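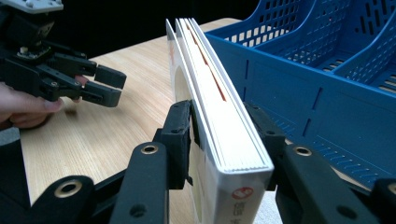
Pellari hand-held gripper holding a thick book between its finger pads, next to a blue plastic organizer.

Pellari Hand-Held Gripper
Supplied by Sorham

The Pellari is a two-finger gripper carried by the operator and used to record handling tasks before a robot arm is bought or assigned. It is sold singly or as a pair for two-handed work. Page revised November 2025.

Construction
Black finger pads on a black linkage. Pads are a wear part and are replaced in sets.

Ordering
PEL-1 Single gripper, one set of pads
PEL-2 Pair of grippers, one spare set of pads per unit
PEL-P Replacement pads, one set
PEL-C Transport case for a pair

Unit price for PEL-1 is $381. Prices for pairs and for orders of 8 or more units are quoted on request. Freight is charged separately.

Planning a purchase
Most sites underestimate consumables. Allow one set of pads per gripper per 90 hours of handling, and more where the work involves rough board or abrasive cloth covers. Book and file handling is light work in terms of force, but thick volumes load the pads unevenly when they are picked up off center. Check pad faces at the start of each shift.

Operator time is normally the largest line in the budget. A two-handed task should be costed as one operator with one PEL-2, plus a single spare gripper per site. Sharing a pair between two stations is possible but leaves both idle when one unit is out for service.

Measure the widest item on your list before ordering and send us the figure. Organizers and magazine files with narrow slots also need checking, as the fingers require clearance on both sides of the item. We will lend a PEL-1 for a fit check against a refundable deposit.

Compatibility
Recordings are read by Laryea 2 and later. Pelik mounting plates are not included and must be ordered with the gripper – they cannot be fitted in the field. Units sold before September use the older fastener pattern and need an adapter.

Lead time and warranty
Single units ship from stock. Pairs are matched before dispatch and take over two weeks. Warranty covers the linkage and housing; pads are excluded.

Quotations: Gus Van Dusen, equipment sales, Sorham. Please state quantity, delivery address and the widest item to be handled.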